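Bench notes, glaze + clay room, Arnstead St studio
Friday, April 30, 2021

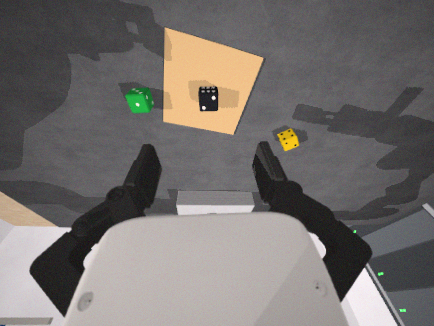
Black die on the tan board, two pips on its big face, six on top.

Kiln 2 unloaded 8:15, still warm at the bottom shelf. Cone 6 bent properly top and middle, bottom a bit lazy. Same as last firing. Peak on the controller 1177, held 15 min, then natural cool with the lid shut. I keep saying I'll try a slow cool and then forget to program it.

Results from the tin-white line blend (Esberg base, ball clay swapped for the new bag):
A1 to A4 fine. Glossy, no pinholes, colour a touch creamier than December.
A5 crawled at the rim. Thick there, I double dipped.
A6 crawled everywhere, lifted right off the shoulder in one spot.
A7 didn't bother photographing. Bin.

So crawling starts where the clay goes over 30 percent. Duyên reckons it's shrinkage in the raw coat and that we should calcine half the kaolin. I think she's right but want to see it with the old clay first. There's part of a bag under the stairs, behind Laurier's plaster.

Iron saturate on the dark body: lovely. Breaks rust on edges, almost black in the pools. Ran a bit on the outside of the tall cup, stopped maybe 4 mm short of the foot. Leave a wider bare band next time. Maiara wants this one for the Langlois order and I've told her not before two more firings, different shelves. She has already told them yes. Hmm.

Clay body
Pugged the reclaim yesterday arvo. Too soft, sat it out on plaster overnight, turned once. Good wedging consistency by 10. Threw four test cylinders and one split at the rim when I pushed it out, so it's short. Add a bit of ball clay and let it sit for a few weeks. Labelled the bin. PLEASE don't use it for handles.

Shrinkage bars, reclaim, marked 100 mm wet: 94 dry, 88.5 after glaze firing. Bit more than the bought stuff. Lids from one body and pots from the other will not fit, learnt that last year the expensive way.

Absorption: weighed bar 369 g dry, boiled two hours, left in the water to cool, patted off, 376. Call it 1.9 percent. OK for mugs, I'd like it lower for the vases. Kha T. got a better number on his bars but he boiled for one hour only so they aren't comparable. Redo both together Monday.

(Two Khas in the book now so initials please. Kha Triệu = KT, Kha Cao = KC. Went back through March and half the entries I can't tell who fired what.)

Jobs / faults
- Kiln 1 element, second from the bottom, is sagging out of its groove again. Pinned it cold? No. They snap. Needs warming with the torch first, KC has done it before.
- Thermocouple in kiln 2 reading some 31 degrees under the cones I think. Could be the tip is just old. Rang Novetti, the part is on back order, they'll ring back. Until then trust the cones.
- Sieve, 80 mesh: hole near the seam. Found it by getting lumps in the celadon. Have put tape on the rim so it doesn't get picked up by accident. New one orderd.
- Scales drifting when the door's open. Weigh with it shut, let them settle.
- Extraction fan is noisy but it's pulling. Masks on for dry mixing regardless.

Mixed before lunch: 2 kg clear, 2 kg iron saturate, 500 g of the white with the clay at 25. All sieved twice through the 100. Clear was thick, added water a splash at a time until a dipped finger just showed the crease at the nail. Specific gravity 1.46. Wrote it on the lid in pencil, the texta comes off.

Kiln 2 repacked for tonight:
bottom: KT's bowls, bare feet, on wash
middle: line blend B set, Maiara's two planters
top: my cups, cone pack at the peephole, spare pack at the back
Batt wash on the middle shelf was flaking so scraped and re-coated it, two thin coats. Didn't have time to dry it properly, so start with a long warm up, 80 an hour to 120 and sit there an hour. Then normal program.

Laurier's moulds still damp. He wants to cast on Tuesday and they won't be ready in this weather with the heater off. Moved them up next to the kiln but not touching. Turned the big one over.

Want to try: iron saturate over the white, thin, on the inside only. Also the cobalt one at half strength, the current one is a headache to look at. And a slow cool!! Write it on the controller in big letters.

Lid stays shut til under 100. Whoever is in first tomorrow check the bottom cone before moving anything and write down which way it's leaning.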